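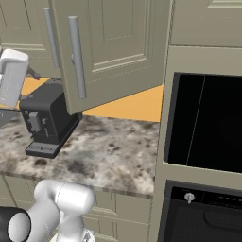 Fenmont 10 Tablet – Wi-Fi, Refurbished

If you've been getting by with an old laptop that takes half the morning to wake up, the Fenmont 10 may be just the thing for you. It's the tablet we sell most often to folks who mainly want to read the news, answer email, watch a show in bed and call the grandkids on video, and it does all of that very happily without asking much of you in return.

The screen is bright and easy on the eyes, and the battery will see most people through a full day (8 hours of video in our own shop test, with the brightness set at the halfway mark). You can add a memory card if you collect a lot of photos – the slot is on the left side, under a little flap that needs a fingernail to open.

Each one is cleaned, reset and updated at our Sanar workshop before it goes out, and the battery is replaced if it falls short. You may find a light scratch or two on the back.

In the box: tablet, charger, charging cable, quick start card. The Prolard folding keyboard is sold separately and pairs with it nicely, though the older Sipos keyboard will not, so please check which one you have before ordering!

Item number: 231
Warranty: one year, parts and labor
Shipping: free on orders over $50

Returns are welcome within 30 days. Tablets bought as holiday gifts in December can come back through the end of January.

Page updated 21/06/2021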